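Robot Handling Lab, Unit 11: When the Gripper Says Yes and the Cup Says No
Handout for the August 1, 2026 session
Instructor: Genowefa Mazurek
Lab support: Tsz-kin Ko

Read this before you come in. We'll start straight from the fault log, and it's a good one!

What happened

The Wosenis task is simple on paper. Pick up a cup, carry it over a tray, set it down upright, let go, back away. In March, Chia-jung Cheng left the simulator running overnight with the Drakberg controller and came back to 949 finished trials. The controller reported success on every single one. Then she opened the saved final states and found cups lying on their sides, cups leaning on the tray wall, and one that had left the table altogether.

So we had a robot that failed and a program that was delighted with itself. I love this kind of fault, because all the interesting parts are hiding in the gap between those two.

How the success check was written

The check asked 2 questions:

Is the cup inside the tray outline, seen from above?
Are the fingers open?

Read those again slowly. Neither one asks which way up the cup is. Neither one asks whether the cup is still moving. A cup dropped sideways from a small height passes both, and so does a cup that is about to roll.

Where the tilt came from

Enda Corrigan traced this part. The planner stored the cup's pose at the moment the fingers closed and never looked at it again. If the cup turned in the hand on the way over, the planner still believed in the old pose. It then lined up the wrist for a cup that was upright in its memory and nowhere else.

The turning itself had a plain cause. A cup that tapers gives the fingers a sloped surface to hold. Squeeze it off center and it will try to rotate toward the narrow end. The friction value in the model had been copied from the Kong block-stacking exercise, where every object had flat sides, and it had never been checked for anything round.

Look at the pose below and ask yourself what the wrist would have to do before the fingers could safely open.
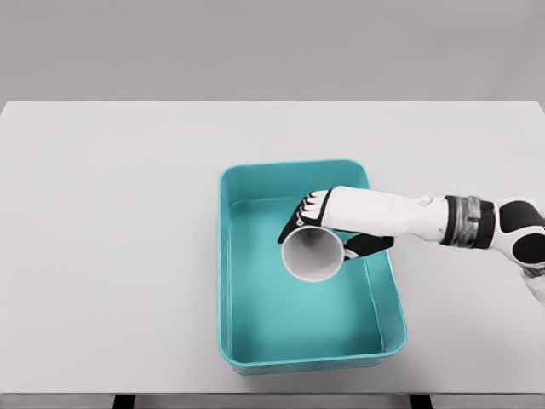

Figure 1. Simulated hand holding the cup on its side, low over the tray.

With the old check, opening the fingers at this point would count as a pass as long as the cup stayed within the outline. Try to say out loud what you would want the program to measure first. Most groups come up with the angle of the cup's axis, and some go further and ask for its height above the tray floor. Both are good – argue about the thresholds in your groups.

The repair

Chibuzor Ekwueme rewrote the check in three steps:

Before release, read the cup pose again and compare it with the stored one. If they disagree, stop and replan.
After release, wait 100 simulation steps.
Pass the trial only if the cup is upright, at rest and inside the tray.

The pass rate fell sharply, and we were thrilled. Those failures had been there all along, and now we could get to work on them.

A safety note

In simulation a dropped cup costs nothing. The Stuvorton cell runs the same release code on real hardware, and there a false "done" signal also tells the arm it may swing home. Keep hands out of the cell until the arm has stopped and the enable switch is off, whatever the screen says.

For next time

Write your own success check for a cup placed upside down. Then swap with another group and try to fool theirs. Bring the trial that beat it.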